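젓가락과 분홍색 부엌, 사진으로 보는 Dornine의 식탁

시장에서 튤립 같은 꽃무늬가 크게 들어간 청록색 식탁보를 발견한 날, 저는 그 자리에서 바로 샀어요! 분홍빛 도는 하부장에 청록색이라니 너무 튀지 않을까 며칠 고민했는데, 깔자마자 고민이 싹 사라졌습니다. 이번 갤러리는 그 식탁보와 제가 제일 아끼는 살림, 젓가락 이야기예요.
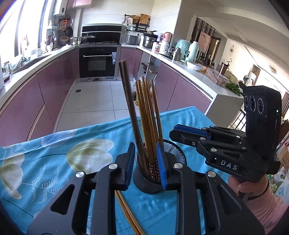

검은 망 수저통에 꽂힌 젓가락들. 길고 짙은 갈색 한 벌과 밝은 대나무 젓가락이 부채처럼 퍼졌어요. 식탁보 위에도 두 짝!

수저통은 원래 조리대 위에 두었는데 식탁으로 옮기고 나서 훨씬 자주 손이 가요. 둥근 망이라 통풍이 잘되고, 씻어서 물기를 턴 젓가락을 꽂아 두기 편합니다(그래도 저는 행주로 한 번 더 닦아요). 바닥이 넓은 편이라 긴 젓가락을 한쪽으로 기울여 꽂아도 잘 서 있고요. 한 달에 한 번은 통을 비우고 솔로 망 사이를 문질러 줍니다.

긴 갈색 젓가락은 국수 삶을 때 씁니다. 면이 서로 붙지 않게 휘휘 저을 때 손이 냄비에서 멀어서 좋아요! 밝은 대나무 쪽은 매일 밥상에 오르는 것들. 끝이 거뭇해지거나 결이 일어나면 미련 없이 바꾸는데, 버리기 아까운 건 화분 지지대로 보냅니다. 바질 모종에 딱 맞는 길이예요.

식탁 뒤쪽 부엌은 ㄷ자 구조예요. 흰 상판, 분홍 보랏빛 하부장, 가운데에 검은 빌트인 오븐. 처음 이사 왔을 때 하부장 색을 보고 다들 언제 바꿀 거냐고 물었는데 저는 첫날부터 이 색이 좋았어요. 창으로 해가 들어오면 분홍색이 한층 환해지고, 흰 타일 바닥까지 밝아 보여서 아침 설거지가 즐거울 정도랍니다. 가스레인지 위의 뚜껑 덮인 웍은 우리 집 볶음밥 담당이고, 자주 쓰는 프라이팬과 조리 도구는 벽에 걸어 둡니다. 서랍을 뒤질 일이 없어서 요리하는 속도가 정말 달라졌어요.

지난 1월에 올린 부엌 정리 글은 1,384분이 읽어 주셨고 댓글도 34개나 달렸어요. 특히 Vitalii Hnatiuk 님이 알려 주신 식초 헹굼법, 해 봤더니 대나무 냄새가 말끔히 가셨습니다. 물 600ml에 식초 두 숟갈, 8분 담갔다가 헹구고 그늘에서 말리면 돼요.

다음 갤러리는 Nikevcombe 벼룩시장에서 데려온 그릇들이에요. 목요일 저녁에 올릴게요!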